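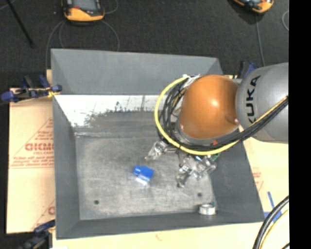 Grey open-topped bin with sloped sides, interior with worn, scuffed floor.

Bretora 37 L Tote Liner Sheet

Replaceable floor sheet for open-topped plastic bins and totes. Takes the abrasion from castings, fasteners and hand tools so the moulded base doesn't. Supplied flat, trimmed to size with a utility knife.

Material: natural rubber compound, fabric backed
Thickness: 2 mm
Colour: black
Pack: 2 sheets
Part no.: PB-269

Fitting
Wash the bin with neutral detergent and dry it fully. Cut the sheet 5 mm under the floor dimension on each side and lay it fabric side down. Adhesive is optional; solvent-based types may craze polypropylene.

Limits
Not rated for food contact, petrol or mineral oils. Store flat and out of direct sun. Odour on unpacking is normal and fades in ventilated storage.

Distributed by Pratbridge. Counter pickup at the Hopkin and Isberg depots until 4 pm. Trade account enquiries: Merle Rakena.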